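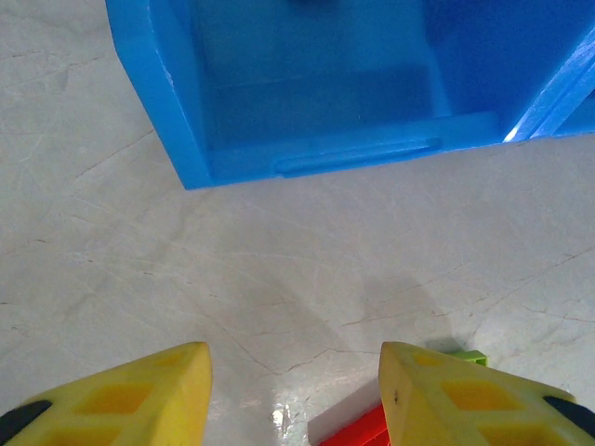 Why did the gripper keep closing after it reached the block?
The grip force limit was never loaded on startup, so the controller fell back to the factory max and kept squeezing until the motor tripped.

Monday, notebook, Bilari arm, floor pickup job

Writing this fast before I forget the order of things.

Run started fine. Blocks into blue bin, same as last week, Garrido planner, no changes there. Fault came on a pick partway through the morning. Fingers closed, contact flag went true, and then they just kept going. Could hear the motor pitch change. Hit the e-stop but the overcurrent trip beat me to it, I think. Log says trip first by a hair.

Error code 547 on the pendant. Manual calls it "actuator overload", no help. Droretti support page says check wiring. Wiring is fine, wiggled everything, ohmed out the connector, no change.

What the log shows:
- commanded width normal
- measured width stops at the block, as it should
- current climbs, no plateau
- force limit param reads blank

Blank!! Not zero, blank. So it takes the default and the default is whatever the motor can do. That param lives in the startup file, and the startup file got moved when we switched to the Risport config tool. The tool reads the new folder. Gripper driver still reads the old one. It doesn't complain if the file is missing. It should.

So how did it run OK last week? Best guess, the driver kept the old value in memory until the power cycle Friday night. Havent proved that. Could check by setting a limit by hand, moving the file, and NOT cycling power.

Damage: one finger pad looks a bit lifted at the base, pressed it back, will want glue. Finger itself doesn't feel cracked but flexes more than its partner when I push on it with a thumb. Maybe it always did, we never measured. Put the spare set on the shopping list either way. Block is fine.

Safety part, please read. My hand was maybe a foot away when it happened becuase I was about to straighten a block that had rolled up against another. Arm was in auto. That is on me. Rule is pause first, then reach, and I skipped the pause since it had been behaving all morning. With the limit missing, a finger in there would have been bad. Not doing that again and neither should you.

Fixes so far:
1. Copied startup file back to the old folder so both places have it. Ugly but works.
2. Added a check in the launch script, if force limit is blank or missing it refuses to enable the gripper. Tested by renaming the file, it refused. Good.
3. Limit set to 12 N for now. Was higher before, I don't remember by how much, the old file has a comment but the comment disagrees with the value.

Re-ran after lunch. Low speed, hand on e-stop the whole time. Current goes up on contact and flattens where it should. Had 2 drops over the bin lip, blocks slid out on the way up. Probably the low limit, or the lifted pad, can't tell which. Would take drops over crushing for now.

Still open:
- driver should fail loud when no file. Write to Droretti about it, send them the log
- find out whether the other arm has the same folder problem. Do NOT run it till someone looks
- glue pad, let it cure overnight
- raise limit in small steps once pad is back on, 2 N at a time, write each one down here
- tape a line on the floor for reach distance, we keep talking about it

Log saved in the shared folder under overload. Pendant left powered off, key is in the drawer.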